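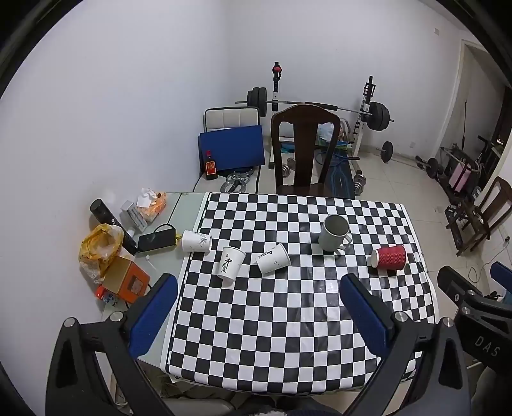
**Abb. 3.** Becher auf karierter Unterlage, daneben der Beistelltisch.

### 4.2 Warum Einwegbecher stehen bleiben

Mit den Bechern habe ich mich, ich gebe es zu, viel länger beschäftigt als geplant. Eigentlich wollte ich in diesem Abschnitt nur über Geschirr schreiben, das nach dem Kaffee wieder in die Küche wandert, aber in unseren Tagebüchern tauchte ständig Pappe auf! Von den 2548 Einträgen zum Thema Trinkgefäße betreffen fast 52 Prozent Einwegbecher, und die werden eben anders behandelt als Keramik. In Abb. 3 sieht man ganz gut, was ich meine: Die graue Henkeltasse steht aufrecht, der rote Becher mit der geriffelten Wand liegt auf der Seite, und auch von den weißen steht keiner richtig gerade. Für die Kodierung war das erst mal lästig (zählt ein liegender Becher als »abgestellt« oder schon als »weggeworfen«?). Laine Kivi und ich haben uns dann auf eine eigene Kategorie geeinigt, »geparkt«, und die hat sich im Haushaltspanel Rurdale prima bewährt.

Spannend finde ich auch die Nachbarschaft. Der Beistelltisch links ist ja voll: Taschentücher, Ladestecker, Powerbank, eine gelbe Tüte mit Essen. Rimantas Kairys nennt solche Flächen »Zwischenlager«, und ich übernehme den Begriff hier gern, auch wenn er bei ihm etwas enger gefasst ist, nämlich nur für Dinge, die noch am selben Tag weiterziehen sollen. In den Interviews klang das oft so: »Das räum ich Montag weg.« Wie lange die Sachen dann wirklich liegen, behandle ich in Abschnitt 4.3, zusammen mit den 20 Haushalten, die zusätzlich ein Abendprotokoll geführt haben.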